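Visit to the Kohlhase Manipulation Software Laboratory, Bustport
Report of the visiting party, Bendstead Technical Association
Thu 28 January

The Association's winter visit was made to the Kohlhase laboratory at Bustport, where software for the control of robot arms in domestic and light catering work is written and tested. Members had asked for a visit concerned with programming in preference to machinery, and the host arranged the day accordingly. The party was received at the north entrance at 10 in the morning and was divided into two groups, each of which saw the same four sections in a different order. The account that follows keeps to the order taken by the first group.

Introduction by the host

The laboratory occupies the upper two floors of a former seed merchant's building. It moved there from Zarimwood, where a smaller workshop is still kept for mechanical repairs. The opening talk dealt with the division of the software into four parts: recording and preparation of demonstrations, perception, learned control, and the planning layer that decides which learned skill is to be called and when. Each part is owned by a separate team and has its own release schedule. The host was frank that this arrangement had caused difficulty in the past, when a change in one part was not announced to the others, and that a common set of interface tests is now run every night before any part may be updated on the arms.

Members were given a printed sheet of terms. It was found useful, although the entry for "latency" gave two meanings and the speakers used both.

Recording and preparation

The first section visited was the one in which demonstrations are prepared for training. Demonstrations are made by people holding grippers in their hands, each gripper carrying its own camera. The position of each gripper through the room is worked out afterwards from its video and from its motion sensor, and the opening of the jaws is recovered alongside it. What reaches the training software is therefore a path for each hand, a jaw opening for each moment, and the matching pictures.

The team showed the preparation tool on a large screen. A batch of 230 recordings had been loaded for the visit, of which 223 had passed the automatic checks. The remaining seven were opened one after another. In three of them the tracking had jumped when the gripper faced a plain wall; in two the clocks of the left and right devices had drifted apart; and the last two had been stopped too early to contain a complete task. The tool marks the faulty stretch in amber on a timeline and proposes a cut, but a member of staff must accept it. It was explained that automatic cutting had been tried for a period and withdrawn, as it removed too many slow and careful movements on the grounds that nothing appeared to be happening.

A member asked how recordings from two hands are matched. The reply was that each device keeps its own time and that a short signal shown to both cameras at the start of a session allows the two records to be lined up. Remaining error is estimated from the motion data and written into the file, so that later stages may decide for themselves whether it is acceptable. Several members thought this a sound practice and one that could be copied in our own measurement work.

Perception

The second section is concerned with what the software can make out from the pictures. The cameras are mounted close to the jaws and move with them, and the views are accordingly close, wide and often disturbed by fast movement. The team does not attempt to remove motion blur before training. In their experience, a controller trained only on clear pictures performs poorly whenever the arm moves quickly, and blurred views are kept in the training set in the proportion in which they are recorded.

Two questions occupied most of the discussion. The first was how to treat clear and translucent vessels, whose outlines change with whatever stands behind them. Depth estimates for such objects were displayed as a coloured overlay, and the estimates for a drinking glass could be seen to wander from one moment to the next. The present remedy is to report a wide margin of uncertainty and to let the controller approach more slowly. The second question was that of thin items grouped closely together, such as cutlery standing in a pot. Separating one handle from its neighbours in a single view is unreliable, and the software now combines a short run of views taken as the gripper approaches.

The party was shown a view from one of the hand-held devices with the tracking overlay switched off.

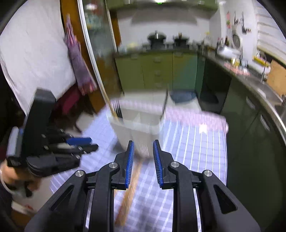 Hand-held gripper view at the kitchen table, with a fork and other utensils in a translucent container. The second gripper is at left.

The speaker used the view to make a point about backgrounds. A household kitchen contains a great many edges, handles and bright surfaces, and very few of them matter to the task. The network is given no list of objects to ignore. It is expected to learn from many rooms that cupboards and window blinds have no bearing on where the jaws should close, and the choice of rooms is for this reason reviewed as carefully as the choice of tasks. A member enquired whether the pads on the jaws had to be of a particular colour. The answer was that the colour itself is unimportant, but that it must be the same on the hand-held devices and on the arms, for the network sees the jaws in every view and will come to depend upon their appearance.

Learned control

After luncheon the party proceeded to the control section on the upper floor. The controller under test produces a short sequence of intended movements, of which only the first part is carried out before a fresh sequence is requested. The difficulty lies in joining one sequence to the next without a jerk. Two versions were run side by side in simulation. The older version waited for each new sequence and paused visibly; the newer one prepares the next sequence while the present one is still being executed, and blends the two over a short overlap.

The newer version was smoother, although it hesitated on one run when the simulated camera was deliberately delayed. Staff attributed this to a buffer setting and did not attempt a correction in front of the visitors. The party was shown the log viewer instead, in which the commanded path, the measured path and the age of each picture are drawn on a single chart. Our members with experience of process control found this the most instructive exhibit of the day.

Force is limited below the learned controller by a conventional safety layer, which has the authority to refuse any command. The layer is deliberately small, is reviewed by persons outside the control team, and has not been altered since the previous March.

Planning and tooling

The final section dealt with the planner, which breaks a written instruction into steps and selects a skill for each. The planner is restricted to a fixed catalogue of skills, and every skill declares the conditions it needs before it may begin. Where a condition cannot be confirmed from the cameras, the planner must either obtain another view or stop and report. Visitors were invited to type instructions of their own. Most were handled correctly on the screen, though a request to "clear the table, apart from what is needed" led to a prolonged exchange of queries from the software and was eventually abandoned.

The nightly test suite presently contains 646 cases, and its results are displayed in the corridor outside the section. A case may be retired only with a written reason. Members noted that a number of cases carried the names of earlier faults, which the staff evidently remembered well.

Questions and arrangements

In the general discussion, members enquired about the privacy of homes in which recordings are made. The host stated that householders are shown the material before it is accepted and may withdraw any part of it, and that screens, letters and faces are masked at the preparation stage. A further question, on the cost of labelling, was deferred, and a written reply has been promised.

The lift was out of service in the afternoon, and members requiring step-free access saw the control section by video link from the ground floor. The office has asked that this be checked in advance of future visits.

The Association records its thanks to the laboratory for its hospitality and for the time given by its staff. Copies of the sheet of terms are held at the Bendstead office and may be borrowed on application. Members who wish to join the proposed visit to the Zarimwood workshop should give their names to the office before the end of March.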